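Garell allotments to gain 22 plots

15/09/2026

Garell Town Council has approved the extension of the Inia Road allotments, adding 22 plots to the north of the present site. Work to clear and fence the land will begin in November. The council has set aside £2000 for water points and a further £300 for signs.

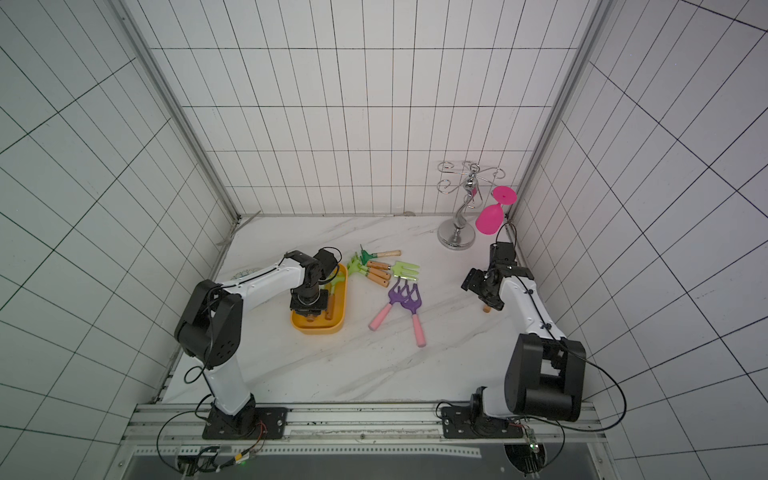

Residents on the waiting list have asked for the new plots to be let as half plots, and one wrote to the council that a full plot was too much for anyone in full-time work and that the last round of lettings had left several overgrown by midsummer. The council has agreed to offer both sizes.

Applications will be open to households in Garell and Gredeck. No household may hold more than 2 plots. Existing tenants who wish to move to the new ground must give notice in writing before the work starts.

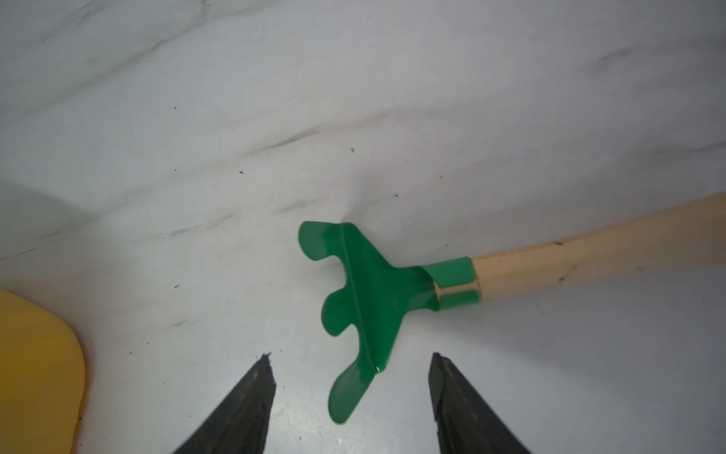
Rents will stay at their present level until the new plots have been let. Tenants will be expected to keep paths clear and to remove their own waste. Forms are available from the council office in Afolabi Lane and should be returned there by post or by hand.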